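古いスマートフォンと家の小さな通信機器を、台所と作業机で長く使うためのコツ

このページは、私が自分の家でやっていることをまとめたものです。日本語は私の母語ではありませんので、少しかたい文になるかもしれませんが、どうぞお許しください。前に書いた「充電ケーブルの整理」のページに質問をいくつかいただきましたので、その答えも途中に入れました。

私の家には、引退したスマートフォンが三台あります。一台は台所でレシピを見るため、一台は作業机で説明書を開くため、最後の一台は玄関の棚でラジオの代わりをしています。新しいものを買う前に、古いものにどんな仕事ができるか、一度考えてみることをおすすめします。

台所の電話の置き場所

コンロのすぐ横には置かないでください。油の細かい粒は、見えなくても画面とスピーカーの穴につきます。私は最初の年、鍋から腕一本分のところに立てていましたが、春にはスピーカーの音がこもってしまいました。今は冷蔵庫の横の壁に小さな棚をつけて、そこに立てています。炒め物をしながらでも読めるように、文字の大きさは一番大きいものから二番目にしています。

流し台の近くに置く場合は、充電しながら使わないことにしています。防水と書いてある機種でも、古くなるとゴムの部分が弱くなります。濡れた手で触りたいときは、薄い透明の袋に入れて口を折り、洗濯ばさみで止めます。袋の上からでも画面は反応します。反応がにぶいときは、袋の中の空気をよく抜いてください。

画面の掃除

必要なものは、めがね用の布と、水を少しだけです。台所用の洗剤を直接つけると、画面の表面の油をはじく膜がだんだんなくなります。一度なくなると戻りませんので、指のあとが前よりつきやすくなります。

やり方は次のとおりです。
一、電源を切る。
二、布の角をほんの少し水で湿らせて、固くしぼる。
三、上から下へ、一つの方向に拭く。
四、乾いた方の角で、もう一度拭く。
五、十分ほど置いてから電源を入れる。

粉を使う料理のあとは、拭く前に柔らかい絵筆で粉を払います。粉の上から強くこすると、細い傷がつくことがあります。充電の穴に入った粉は、木のつまようじの先を少し平らに削って、そっとかき出します。金属の針は使わないでください。

電池を長く使う

台所に置いたままの電話は、いつもケーブルにつないだままになりがちです。これは電池にあまりよくありません。私はタイマーつきのコンセントを使って、朝の一時間と夕方の一時間だけ充電しています。数字で決めたい方は、残りが30パーセントになったらつなぎ、八割くらいで外す、という決まりにすると覚えやすいです。

引退する前に毎日使っていた電話は、電池の力がかなり減っています。私の一台は、買ったときに2000mAhと書いてありましたが、調べるアプリでは1266と出ました。それでもレシピを一日見るだけなら十分でした。アプリの数字は正確ではないこともありますので、同じアプリで月に一度だけ見て、前の月と比べるのがよいと思います。

裏のふたが浮いてきた、画面の端がすき間になってきた、というときは、すぐに使うのをやめてください。電池がふくらんでいる可能性があります。押して戻そうとしてはいけません。燃えにくい容器に入れて、お住まいの地域の回収の窓口に電話で相談してください。お店の箱に黙って入れるのは危険です。

いらないアプリを減らす

古い電話が遅くなる原因は、本体だけではありません。後ろで動いているアプリが多いと、レシピの一ページを開くのにも時間がかかります。台所の電話には、私は六つしか入れていません。ブラウザ、タイマー、メモ、はかりの換算、ラジオ、それから家族の買い物リストです。

買い物リストにはPlerkulowという小さなアプリを使っています。見た目は地味ですが、古い機種でも軽いです。前はBrendamauというものを使っていましたが、更新のあとで私の電話では開かなくなりました。新しい電話の方には、どちらでもよいと思います。

メーカーの更新がもう来ない電話では、銀行や買い物の支払いのアプリは使わないでください。メールも、できれば入れないほうが安心です。台所の電話には、なくしても困らない別のアカウントを一つ作ります。名前は「だいどころ」で十分です。

家の電波のこと

「台所だけ動画が止まります」という質問をいただきました。多くの場合、原因は電子レンジと冷蔵庫です。電子レンジが動いている間は、2.4GHzの電波が弱くなることがあります。ルーターに5GHzの名前も出ているなら、そちらにつないでみてください。壁が厚い家では、逆に5GHzのほうが届かないこともありますので、両方ためしてから決めます。

ルーターは床に置かないで、胸の高さの棚に置きます。金属の箱の中や、水槽の裏もよくありません。本の間にはさむと熱がこもりますから、左右に手のひら一枚分のすき間をあけてください。

私の家ではZupanという名前の中継器を廊下に使っています。コツは、電波が弱い部屋の中に置かないで、ルーターとその部屋の中間に置くことです。弱い電波を受け取っても、弱い電波しか出せません。私はこれを知らなくて、半年間、台所の一番奥に置いていました。

半年に一回、ルーターのほこりを取ります。電源を抜いて、掃除機を一番弱くして、穴から少し離して吸います。ケーブルの先も一度抜いて、奥までしっかり差し直します。爪が折れたケーブルは、見た目はつながっていても、少し動くと切れますので交換してください。

作業机で小さな修理をするとき

電話のふたを開けたり、固定電話の子機の電池を替えたりするときは、机の準備が大事です。ねじは本当に小さいので、床に落ちるとまず見つかりません。

私は白い浅い皿を使います。皿の底に両面テープを細く貼って、取ったねじを取った順番につけていきます。紙に本体の四角を描いて、その場所にねじを貼る方法もあります。長さの違うねじを間違えて入れると、基板に穴があくことがありますので、この一手間をはぶかないでください。

模様のある台の上では、小さい部品が本当に見えにくくなります。石の模様の天板はきれいですが、茶色や白の筋の中に銀色のねじが入ると、目の前にあっても探せません。無地の布か厚紙を一枚しいてから始めましょう。タオルは毛の中に部品が入りますので、向いていません。

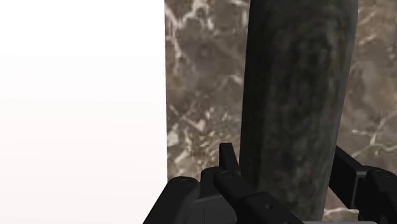 茶色の地に白い筋が入ったマーブル模様と、明るい無地の面

明かりは、天井の電気のほかに横からも一つ当てます。ねじの影ができて、見つけやすくなります。時間は、できれば昼のうちがよいです。私は夜に始めて、何度も後悔しました。

静電気が心配な季節は、始める前に水道の金属の蛇口に一度触ります。毛糸の服は脱いで、綿の服にします。March、つまり三月ごろまでは空気が乾いていますので、机の近くにぬれたタオルを一枚かけておくのもよい方法です。

子機の電池を替えるときは、古い電池のコードを引っぱらないで、白いコネクターのところを爪で持って抜きます。かたい場合は、左右に少しずつゆらします。赤と黒の線の向きを、抜く前に必ずメモしてください。子機はそのあと、台の上で十時間くらい充電してから使います。

読者の方からの方法

Callum Patersonさんからは、ケーブルの名札についてのお便りをいただきました。パンの袋を止める平たいクリップに油性ペンで名前を書いて、ケーブルの根元につけるそうです。私もやってみました。テープよりはがれにくくて、色で分けられるのが便利です。太いケーブルには入らないので、そちらには洗濯ばさみを使っています。

もう一人の方は、引退した電話を冷凍庫の中身の記録に使っています。物を入れるたびに写真を一枚とり、食べたら消すだけです。私は字で書くほうが早いですが、漢字がまだ苦手な家族には写真のほうが親切だと思いました。

充電器を選ぶときの注意

古い充電器を捨てる前に、裏の小さい字を読んでください。出力のところに「5V 1A」と書いてあるものは、新しい電話には遅いですが、古い電話やラジオにはちょうどよいです。速い充電器でなくても、夜の間に使うなら困りません。

反対に、さわって熱いと感じるもの、小さい音がするもの、差すところがぐらぐらするものは、すぐにやめます。延長コードにいくつもまとめて差す場合は、合計のワット数を見てください。台所の延長コードには、電気ポットと充電器を一緒につながないようにしています。

私が今使っているのはBursideの二口の充電器です。二つ同時に差すと少し遅くなりますが、それは箱にも書いてありました。

手放すとき

どうしても使い道がない電話は、中のデータを消してから回収に出します。順番をよくまちがえますので、書いておきます。

まず、写真と連絡先を別の場所に写します。私は前の電話に写真が202枚残っているのを忘れて、もう少しで全部消すところでした。次に、アカウントからログアウトします。これをしないで初期化だけすると、次の人が使えないことがあります。そのあとで初期化をして、最後にSIMカードと小さいメモリーカードを抜きます。カードの入れ物を開けるピンがないときは、ゼムクリップをのばせば代わりになります。

箱と説明書は、いっしょに出さなくても大丈夫なところが多いです。ただ、受付の日が決まっている地域もあります。私の町では水曜日の午前だけですので、玄関の電話にアラームを入れてあります。

次のページには、固定電話の線を家具の裏に通す方法を書く予定です。先に知りたいことがある方は、下の欄から短い文で送ってください。返事は少し遅くなりますが、全部読んでいます。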